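Orders placed before 15:00 are picked the same afternoon at the Turunen warehouse. Later orders go into the next run.

## What are the size limits for a standard parcel?

The longest side can't exceed 168 cm, and length plus girth must stay under 310 cm. Anything larger is booked as Flirka freight and quoted separately.

## How is cubic weight calculated?

Multiply length, width and height in metres, then multiply by 250. The carrier charges on dead weight or cubic weight, whichever is greater. Measure the outer carton at its widest points – bulges count.

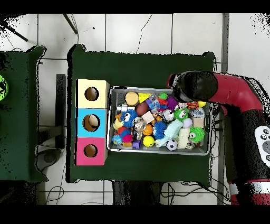

Cubic weight is rounded up to the next half kilogram for each carton, before the consignment is totalled. Three small cartons can therefore cost more than one large carton of the same volume.

## Can I change the delivery address after dispatch?

Yes, once, while the tracking status reads "In transit". Use the redirect form in your Litix account. A fee of $15 applies. Redirects to another state are treated as a new consignment.

## Do you deliver to PO boxes and parcel lockers?

PO boxes, yes, up to 22 kg. Parcel lockers are not supported on the Runer service.

## Is transit cover included?

Cover up to $199 is included on every consignment. Higher cover has to be selected at checkout and can't be added afterwards. Glass, ceramics and liquids are excluded at all levels.

## My parcel arrived damaged. What do I need to keep?

Keep the outer carton, all internal packing and the label until the claim is closed. Lodge the claim within five business days – the form asks for the consignment number and the declared value.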